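Sunday, gripper cell, Kershaw bench

Right, so the Clevix gripper has been dropping fine-grip jobs all week and I finally got a quiet day to go through it properly. Cycle counter was on 1,483 when I started, and the last pad change in the book was at 527, so the foam's had a fair old run!

Pulled both pads, brushed the fluff out of them and put them back on (no new ones, the Elline order still hasn't turned up). Left one was sitting a touch proud, which I reckon is my fault from November. Backed the screws off, squared it up against the steel rule, nipped them up again. Cleared the grit from the joints with a dry brush. DON'T use the solvent wipes on the foam, they make it go gummy, ask me how I know.

Re-zeroed, then ran the Cukusska open/close routine for some 103 cycles with nothing between the fingers. Closing offset went in at 3, up from 2, and it sounded a lot happier to my ear. 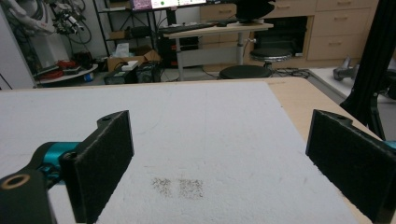 *Page last changed: Sunday, 4:40 pm*

White foam board on the wooden table for the granule work, two little patches side by side near the bottom, the right one a bit bigger and the left more scattered. I'd like them closer in size before we log any runs, so tip the left one out again with the small scoop.

Still to do: chase Elline re pads, check the left screws again after the next long run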